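Farkell abre as portas do laboratório doméstico e mostra robô Clemis em tarefas de arrumação

Março de 2024 — A Farkell, empresa de automação dedicada a robôs de assistência para a casa, recebeu visitantes no seu laboratório doméstico para um dia aberto com demonstrações do Clemis, a plataforma móvel que a empresa desenvolve para tarefas de arrumação e limpeza ligeira. Participaram 30 convidados, entre responsáveis de residências assistidas, terapeutas ocupacionais, estudantes de engenharia e representantes de empresas de serviços ao domicílio.

O programa foi dividido em 4 sessões, cada uma limitada a um grupo pequeno, para que todos pudessem acompanhar o trabalho de perto e falar com os operadores. Em cada sessão o grupo passou pela zona de quarto, pela zona de cozinha e pela sala de controlo, onde os técnicos seguem o que o robô regista durante os ensaios.

O laboratório doméstico foi montado dentro das instalações da Farkell e reproduz divisões de uma habitação comum. O mobiliário é de uso corrente, comprado em lojas ou em segunda mão, e não foi adaptado ao robô. As gavetas têm os puxadores de origem, os móveis ficam à altura a que foram fabricados e os cabos dos aparelhos correm pelo chão como em muitas casas. A empresa escolheu esta solução depois de os primeiros ensaios, feitos sobre bancadas, terem dado resultados difíceis de transpor para uma divisão mobilada.

Demonstração na zona de quarto

A primeira parte da visita decorreu na zona de quarto. A tarefa proposta ao Clemis foi a arrumação do tampo de uma mesa de cabeceira de madeira, com dois objetos de formas muito diferentes: um prato oval com pega e uma escova de esfregar. Os objetos são colocados pelos operadores em posições que mudam de ensaio para ensaio, e o robô tem de os localizar antes de iniciar qualquer movimento do braço.

Os operadores explicaram que a dificuldade da tarefa está em grande parte na pega. O prato é baixo e tem os lados curvos, o que deixa pouca superfície para a pinça. A escova, quando fica apoiada sobre as cerdas, pode tombar se for tocada de lado. Em ambos os casos, o Clemis procura primeiro o cabo e calcula a aproximação a partir da inclinação que este apresenta.

As sombras foram outro dos temas discutidos com os visitantes. A iluminação da zona de quarto vem de cima, e os objetos pousados perto da borda do móvel projetam manchas escuras sobre a frente das gavetas. Nas versões iniciais do sistema de perceção, essas manchas eram por vezes interpretadas como parte do objeto ou como uma abertura no móvel. A equipa alterou a forma como o robô combina a imagem com a medição de profundidade e passou a incluir, nos ensaios, luz de diferentes direções e intensidades.
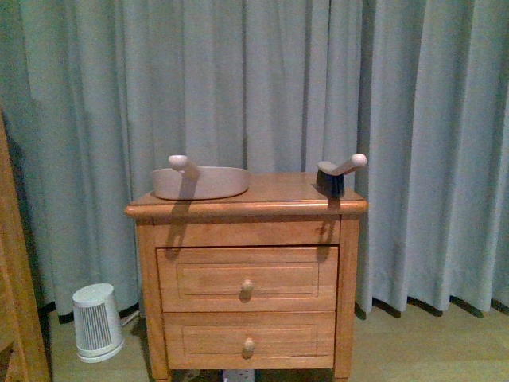 Mesa de cabeceira na zona de quarto do laboratório doméstico da Farkell, com o prato e a escova usados na tarefa de arrumação.

Depois da arrumação do tampo, os operadores falaram sobre a abertura de gavetas, que faz parte do mesmo conjunto de tarefas. Os puxadores redondos e pequenos exigem que a pinça se alinhe com o centro da gaveta e puxe a direito. Uma tração ligeiramente oblíqua pode prender a gaveta na corrediça. Quando deteta resistência acima do limite definido, o robô para, recua e tenta novamente com um ângulo corrigido. Se a segunda tentativa também falhar, pede a intervenção de um operador.

A deslocação no quarto tem regras próprias. O Clemis mantém uma distância mínima em relação a cortinas, aquecedores portáteis e cabos pousados no chão, e reduz a velocidade sempre que se aproxima de um móvel. As cortinas obrigam a um tratamento particular, uma vez que o tecido pode mexer-se com a passagem do ar e alterar o contorno que o robô tinha registado. A plataforma trata toda a faixa junto à cortina como zona de circulação condicionada.

Biblioteca de tarefas Kozan

Na sala de controlo foi apresentada a Kozan, a biblioteca de tarefas que a Farkell utiliza para organizar os ensaios. A biblioteca reúne neste momento 332 tarefas domésticas, descritas em linguagem corrente e associadas a uma divisão da casa, a um conjunto de objetos e a um critério de conclusão. Arrumar o tampo de uma mesa de cabeceira é uma delas. Outras dizem respeito a dobrar panos, recolher loiça, fechar portas de armários ou levar um objeto de uma divisão para outra.

Cada tarefa é ensaiada primeiro por um operador, que conduz o braço à distância, e só depois em modo autónomo. Os registos das duas fases ficam guardados lado a lado, o que permite à equipa comparar o percurso seguido pelo operador com o percurso escolhido pelo robô. Os visitantes puderam consultar num monitor os registos de ensaios anteriores, incluindo os que terminaram sem êxito.

A Farkell optou por mostrar também estes últimos. Entre as falhas mais frequentes estão a pega incompleta de objetos com superfícies curvas, a colocação de um objeto demasiado perto da borda e a paragem por excesso de precaução, em que o robô não avança por não ter certeza suficiente sobre a posição do que tem à frente. Esta última situação tem um custo baixo em termos de segurança, mas aumenta o tempo necessário para concluir a tarefa. Os visitantes ligados a serviços ao domicílio fizeram várias perguntas sobre este ponto.

Condução do braço pelos visitantes

A parte final de cada sessão foi reservada à experiência direta. Os convidados que o desejaram puderam conduzir o braço do Clemis durante 15 minutos, acompanhados por um operador, a partir de um posto com dois comandos manuais e um monitor. O exercício consistiu em pegar num objeto, levantá-lo e pousá-lo numa zona marcada.

Antes de iniciar, cada participante recebeu uma explicação sobre o botão de paragem e sobre os limites de força da pinça, que no dia aberto estavam regulados para um valor inferior ao habitual. A área de trabalho do braço esteve delimitada durante todas as sessões, e não foi permitida a entrada de visitantes enquanto o robô se encontrava em movimento.

Vários participantes referiram que a maior dificuldade foi avaliar a distância ao objeto através do monitor. A mesma observação tem sido feita por operadores em formação. A Farkell está a testar um segundo ângulo de visão no posto de comando e pretende decidir até ao final do ensaio em curso se o inclui na configuração normal.

Próximos passos com a Gramine

O dia aberto serviu ainda para apresentar a colaboração com a Gramine, empresa de gestão de residências assistidas, que vai acolher um projeto-piloto com o Clemis num apartamento-modelo. O apartamento não está habitado e será usado apenas para ensaios e para formação do pessoal da Gramine.

Nesta fase, o robô trabalhará com um subconjunto das tarefas da biblioteca Kozan, escolhido em conjunto pelas duas empresas. A lista dá prioridade a superfícies de apoio junto à cama e à poltrona, onde se acumulam objetos de uso diário. Medicamentos, objetos cortantes e recipientes com líquidos quentes ficam fora do projeto.

A Gramine ficará responsável por indicar a disposição do mobiliário e por alterá-la ao longo do projeto, sem aviso prévio à equipa técnica. A Farkell assegurará a presença de um operador no local em todos os ensaios autónomos. Os resultados serão reunidos num relatório conjunto, com indicação das tarefas concluídas, das intervenções humanas e do tempo gasto em cada caso.

Nenhuma das empresas prevê, para já, a utilização do robô em quartos ocupados por residentes. Essa possibilidade só será avaliada depois de concluído o relatório e dependerá de uma análise de segurança própria.

Visitas e pedidos de informação

A Farkell vai manter o laboratório doméstico disponível para visitas de grupo, mediante marcação. As visitas incluem a passagem pelas zonas de quarto e de cozinha e uma demonstração com o Clemis, sujeita ao calendário de ensaios. A condução do braço por visitantes está disponível apenas para maiores de idade e requer inscrição separada.

Escolas profissionais e instituições de ensino superior podem pedir sessões com conteúdo técnico, centradas na perceção, na manipulação de objetos ou no funcionamento da biblioteca Kozan. Os pedidos devem indicar a dimensão do grupo, a área de estudos e eventuais necessidades de acessibilidade. O percurso da visita não tem degraus.

Os órgãos de comunicação social interessados em fotografar ou filmar os ensaios devem contactar previamente o gabinete de imprensa. Não é permitida a utilização de flash nas zonas de demonstração enquanto o robô está em funcionamento.

Sobre a Farkell

A Farkell desenvolve robôs móveis com braço manipulador para tarefas domésticas de arrumação e limpeza ligeira. A empresa concebe a plataforma Clemis, mantém a biblioteca de tarefas Kozan e realiza os seus ensaios num laboratório doméstico próprio.

Contacto para a imprensa
Gabinete de Comunicação da Farkell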